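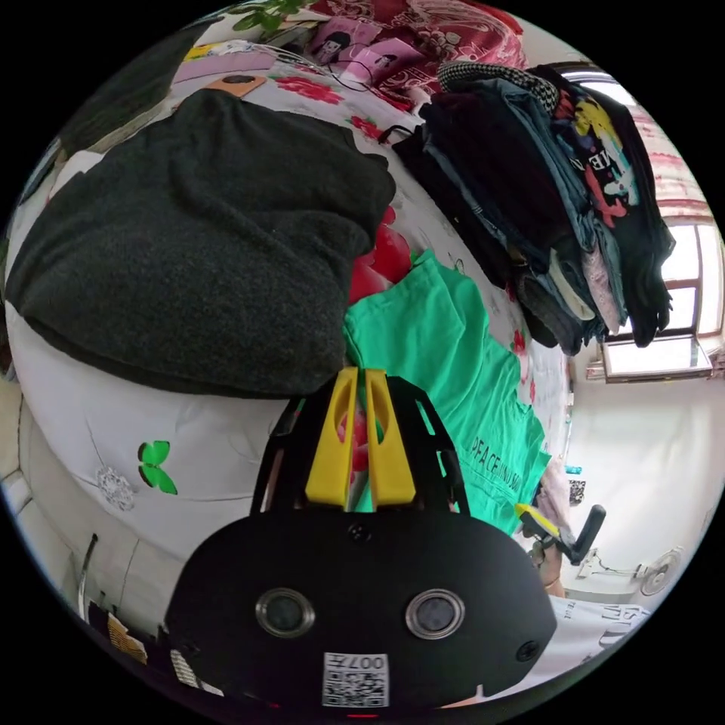
A charcoal fleece on a rose-print quilt.

Canano Interactive has released update 2.8.2 for its fighting game Arkevness, adding the first downloadable fighter, Lammers, and changing how the game handles delayed inputs in online matches. The update is available now on PC and both current consoles. Players must install it before they can enter ranked play.

Lammers is a grappler with a short dash and a command throw that can be charged for extra range. The throw starts in seven frames at its shortest setting and cannot be used in the air. Holders of the season pass receive the character at no added cost, and everyone else can buy him separately from the in-game store. Players who do not own him can still face him online and select him as the opponent in training mode.

The larger technical change concerns the rollback system. Earlier versions used a fixed input delay for both players, set at the start of a match from a single connection test. The new version repeats the test between rounds and adjusts the delay for each player separately. According to the patch notes, the delay will never change while a round is in progress.

"A fixed value was easy to build and easy to explain, but it was wrong for anyone whose connection changed after the first round," wrote Jannik Hollmann, lead network programmer at Canano, in a post on the studio's site. He added that matches between wired players should feel the same as before.

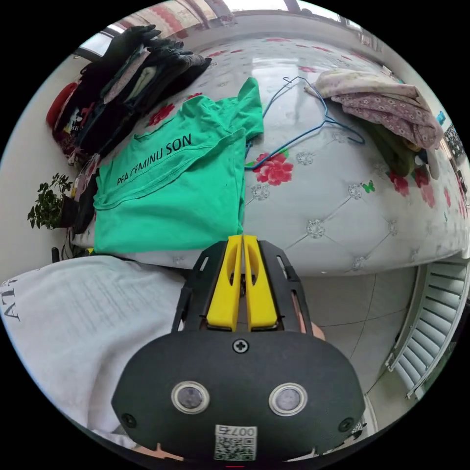
Character customization has also been rebuilt. Outfits in Arkevness were previously sold and equipped as full sets, which meant that a jacket from one set could not be worn with the boots from another. Tops, legwear, footwear and headgear are now separate slots. Plain everyday clothes are included for the whole cast, and a green T-shirt like the one spread out on the bed is among the tops unlocked from the start. Sets that players already own have been split into their parts automatically, and saved color choices carry over. Cosmetic items have no effect on hitboxes — loose sleeves and long coats are ignored by the collision system, as they were before.

The patch notes list 283 individual changes, most of them small. Atach, the most used character in ranked play last season, has been adjusted in several places. Her standing heavy kick recovers two frames slower, and her rising elbow no longer has full invincibility against throws. Her damage values are unchanged. Canano said it wanted to reduce how often she could act first after a blocked attack without shortening her combos. 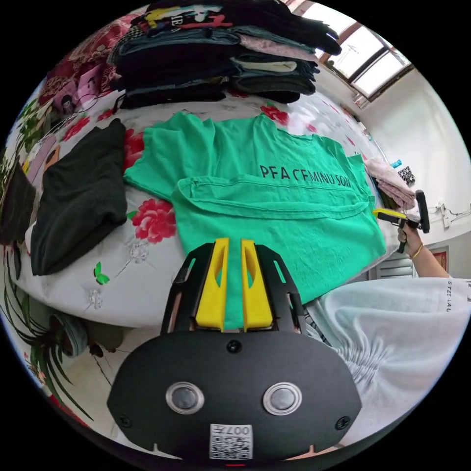 Other members of the cast received minor fixes to throw ranges and wake-up timing. A bug that let some projectiles pass through a crouching opponent near the corner has been corrected, along with an error that could freeze the replay viewer when a match went to a final round. Replays recorded in earlier versions will not play in 2.8.2, and the studio has no plans to convert them.

Ranked points have not been reset. The season will continue under the current rules until October, when placement matches return and the number of tiers will be reduced. Balance designer Sieglinde Hollmann wrote in the same post that no further changes to Atach are planned before then, unless tournament results show a clear problem.

On PC, the download is around 40 GB for players updating from the launch version and much smaller for those who already have the previous patch. A second downloadable fighter is in development. Canano has not announced a name or a release date for that character.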